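Life on the Road | Owner-Operators

Last updated 25 Aug 2022

The Great Parking Hunt

I have eaten a cold burrito for supper on the shoulder of an on-ramp outside Ronville more times than I'd like to admit to my doctor. The burrito was fine. The on-ramp was where I'd ended up after three full truck stops, one rest area with a chain across it and a big-box store lot where the sign said no overnight parking in letters as tall as my dog.

If you drive for a living you already know this story, and you probably have a better one. If you don't, you may have noticed trucks lined up along the ramps after dark and wondered why on earth anyone would sleep there. We'd love to sleep somewhere else! We looked!

So this spring I talked my editor into letting me spend a few weeks asking people about truck parking, which was an easy thing to pitch, as I was going to be complaining about it for free anyway. I ran my regular lanes, mostly dry van between Rilthorpe and Montoya with a reload at Claswood, and I talked to whoever was standing next to me at the fuel island.

First stop was Socorro Ríos. She has been driving for longer than I've had a license, and she plans her parking before she plans her route. I mean that literally. She picks the place she wants to sleep, works backward from there, and if the load won't fit around it she calls her broker and says so. I asked what the broker says. "He says a lot of things," she told me, "and then he moves the appointment."

Her rule is to be off the road by four in the afternoon. That means starting at some horrible hour, and it means leaving drive time on the table almost every day. She did the math for me on the back of a scale ticket (lane, rate, hours she could have driven and didn't) and came out at over $4,000 a year in miles she never runs. She'd rather lose the money than circle a lot at nine at night with her clock running down. I've thought about that scale ticket a lot.

Me, I'm a gambler. I push it. I tell myself there'll be a spot at the next exit, and about half the time there is, and the other half I'm texting my husband a photo of a drainage ditch.

The reservation apps have changed things, and people have feelings about them. Some of the bigger stops now hold back part of the lot for paid spots, and you can book from your phone while you're sitting at the dock. I've used them and slept very well, thank you. But if you're paying for a spot four nights a week it adds up fast. One guy at the Claswood fuel desk had kept every parking receipt from the past year in a freezer bag. He'd totaled them for his taxes and the number was $2,043. He knew it by heart, the way you know the price of a transmission.

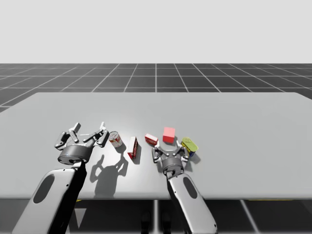 And what really steams the drivers I talked to is pulling in at ten at night and seeing reserved spaces sitting empty while a dozen trucks idle past them. You can't take one. The person who booked it might be an hour out, or might have found something closer and never canceled. I asked the night manager at one stop whether he ever releases the no-shows. He does, at midnight. By midnight I'm either asleep or in violation.

Then there are the receivers. Oh, the receivers. You wait five hours to get unloaded, your clock is shot, and somebody in a vest knocks on your door and tells you that you can't stay on the property. Where am I supposed to go? There's a whole set of rules about when I have to stop and none about who has to let me. I've had guards who were lovely about it, who waved me over to a corner by the fence and brought me coffee. I've also been sent out onto a city street at two in the morning with a 53-foot trailer and a low bridge at one end.

Elvira Mosquera would like to fix at least a little piece of that. Her family owned a seed warehouse on the east side of Rilthorpe, and when the business closed they were left with a big flat gravel yard and a tax bill. A driver asked if he could park there one night in April. He came back with a friend. By the end of the month she had a sign, a gate with a keypad and a portable toilet she is very particular about. She charges less than the chains do, and she takes cash.

I stayed there twice. It's gravel, so it's dusty, and after rain you want to be careful where you drop your landing gear. There's no shower and no food, unless you count the vending machine, which has been out of everything but peach rings both times. But it was quiet, the lights worked, and I had room to swing in without holding my breath. I slept nine hours the second night. Nine!

Getting it approved was not so simple. The town zoned the yard for storage, and it took Elvira a while to persuade the planning office that a truck with a person in it is still more or less a truck. A few neighbors came to the hearing worried about noise and trash. She gave them her cell number and told them to call her directly, any hour. She says she's had two calls, and one was from a man asking if he could park his boat.

The state has plans too. There's talk of reopening the old rest area north of Montoya, population 3,532, where the building is boarded up but the pavement's still good. Everybody I met there was for it, the diner owner especially. The cost is in getting the water and sewer back up to code, and the last I heard it was waiting on another study. I'd settle for the pavement and a trash can, and I said so on the comment form.

In the meantime, I've been trying it Socorro's way. I got up at three last week, ran up to Claswood, dropped, reloaded, and was backed into a real space with real painted lines by a quarter to four. Then I had no idea what to do with myself. I walked the dog. I walked her again. I called my sister, who asked if something was wrong. Around eight I looked out and watched the lot fill up, and there was a blue Kenworth going up and down the rows, slowly, with his flashers on. He went past me four times. I had my curtain closed by the fifth.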